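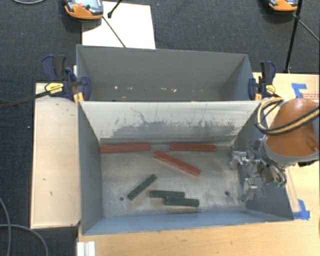
We bought the Callell picking kit from Gunlow in February and have had it running most mornings since. You get the gripper, the mounting collar, the cables and a license for the software. The arm and bins are up to you.

Setup took me one long afternoon. The manual skips the step where you teach it the bin walls – I found that in the support pages.

On our mix of red and green bars it got through 300 picks with 25 misses. Nearly all the misses were bars lying close against a wall, where the fingers run out of room. Bars touching each other side by side gave it less trouble than I expected. Scuffed metal bins were fine too, once I turned the exposure down.

The cable bundle is too long and has to be tied back. Support answered my emails within a day.

It cost us $2447, plus 200 for shipping. The Bloxham kit is cheaper but has no wall settings at all. I'd buy the Callell again, for parts this size.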